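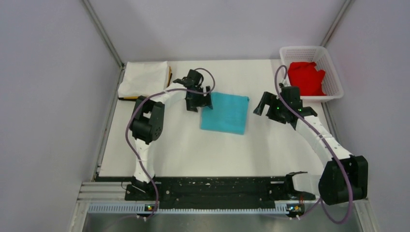
4.2 How fleece cloths hold a fold

The second group of articles consisted of small fleece cloths of the kind sold as baby wraps, lap covers and polishing cloths. They were treated separately from the cotton tea towels in Section 4.1 because the two materials behave so differently on the shelf. A cotton towel that has been pressed flat by hand will usually keep a visible line for days. Fleece resists the first fold, springs back a little when the hand is lifted, and then settles under its own weight over the next hour or so. Participants in the home diary study (Section 3) described this in their own terms, most often as "puffy" or "won't stay down".

The diaries came from 40 households. Of the 700 storage entries they produced, 69 concerned fleece, and these form the basis of what follows. Entries were coded by Shibata and Sleiman working apart, with differences settled by Asfaw. Where an entry did not say how many times the cloth had been folded, it was kept for the discussion of shelf position but left out of the discussion of fold lines.

Three folding habits account for nearly all the entries. The first is the plain quarter fold, made by halving the cloth twice, with the second fold at right angles to the first. The second is the thirds fold, which gives a longer and narrower packet and was preferred where shelves were shallow. The third is a loose roll. Rolling was reported mostly by people who kept their cloths upright in a basket or drawer, and it was rarely used on open shelves, where rolls tend to travel.

The quarter fold is the easiest to describe and also the least stable in fleece. Its inner corner carries four layers turning in two directions, and the nap on each face pushes against the next. The packet is therefore thicker at that corner than at the open edges, and a stack of such packets leans unless the corners are alternated. Only a few diary keepers alternated them on purpose. Others reported turning the stack around when it began to slide, which has much the same effect but has to be repeated.

A related question is what remains of the fold once the cloth is picked up. We had expected fleece to lose its fold lines almost at once, given how poorly it holds them when stacked.

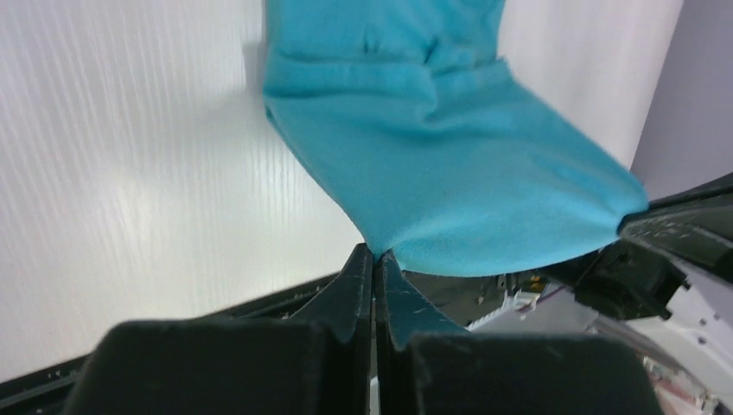 Fold lines and drape are usually discussed as separate properties of a cloth, the first being a matter of storage and the second a matter of use. For someone taking a cloth from a pile they are hard to pull apart. A cloth that is lifted from one side hangs according to its weight and softness, but it also hangs according to whatever ridges have been left in it, and these can stiffen one part while the rest falls freely. The turquoise fleece in Figure 5 is a useful case. A fold still runs across its upper part as a raised ridge, with a narrow band of shadow beneath, and shallower creases fan out from the ridge on a diagonal. Further down the cloth spreads, and its bottom edge sags in a broad curve. In our coding scheme this counts as a "mixed" drape: a marked upper part and a soft lower part in the same piece.

Figure 5. Hanging fleece cloth with a fold ridge in the upper part and a sagging lower edge.

The mixed drape matters for refolding. People who fold in the air, without a table, tend to use an existing ridge as a guide and bring the free edges together on either side of it. If the ridge is off centre, the new fold inherits the error. People who lay the cloth flat first and smooth it with the palm start more or less afresh, and their packets were more even in the follow-up visits. Hoshino noted the same split among cotton users, though there it was weaker -- perhaps because a crooked cotton fold is easier to see and is more often corrected.

Surface nap complicates any judgement made by eye. Brushed fibres lying in different directions reflect light differently, so that a stroke of the hand can look like a shallow crease. During coding we therefore accepted a fold line only where there was a raised ridge, a shadow on one side of it, or both. Changes in colour alone were ignored. This rule is conservative and will have missed some faint lines, particularly on dark cloths.

Shelf position had less influence than we had assumed. Cloths at the bottom of a pile were flatter, as would be expected, but diary keepers did not describe them as easier to refold. Several wrote that they avoided the bottom cloths altogether and washed the same upper few in rotation. Tsuji has suggested that future diaries should ask which cloth was taken as well as where it was put back, and the revised form now includes both questions.

The roll is left for Section 4.3, where it is compared with the rolled hand towel.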